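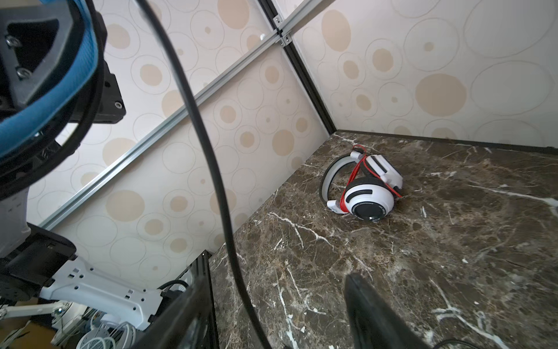 Chamado 488: câmera do punho perde imagem quando o braço estica

Aberto por: Luana Aguiar
Célula: Bastos, braço da esquerda
Data: 29 de outubro de 2021
Situação: em observação

Oi, Washington! Abrindo o chamado que te prometi no corredor. A câmera do punho congela sempre que o braço vai até o canto do fundo do tampo, onde as duas paredes se encontram. No meio da mesa funciona uma beleza, posso deixar rodando a manhã inteira. Foi chegar no canto, imagem parada, e o Grorkatero aborta a rotina com o erro 97 (timeout de vídeo, aquele nosso velho conhecido).

O que já tentei:

Reiniciei o Grorkatero e depois a célula toda. Nada mudou.

Troquei a porta no hub. Melhorou por uns minutos e voltou tudo igual, então acho que foi coincidência.

Rodei a rotina a 40% da velocidade. Congela no mesmo ponto, só demora mais pra chegar lá (e eu ali, torcendo feito boba).

Aí desliguei o torque e levei o braço na mão, bem devagar, com a imagem aberta do lado. Caiu 3 vezes, sempre com o cotovelo quase todo aberto. Pra mim é cabo curto!

Resposta de Washington Dantas:
Concordo, tem cara de cabo esticando. Olha a folga entre o cotovelo e o punho antes de pedir câmera nova pra Skevitz. E confere se o conector não está fazendo força de lado.

Atualização, Luana:

Era por aí mesmo. Uma abraçadeira perto do cotovelo estava apertada demais e o cabo não corria nada.
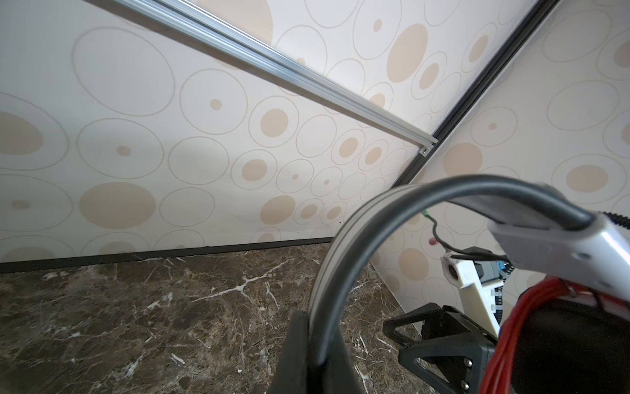 Cortei a danada, puxei um pouco de folga pro lado do punho e prendi de novo com velcro, bem frouxo. Também reapertei os parafusos do suporte, já que estava com a chave na mão. Depois abri e fechei a garra com o braço esticado, pra ver se a folga nova não ia parar no meio dos dedos. Passou livre, mas quero olhar de novo com o punho girado pro outro lado, que ainda não testei.

Rodei a rotina do canto inteira e não deu o 97. Vou deixar o chamado aberto até amanhã, com o registro de vídeo ligado. Washington, você ainda tem daquele velcro estreito da Undach? Usei meu último pedaço e o braço da direita tem uma abraçadeira igualzinha no cotovelo.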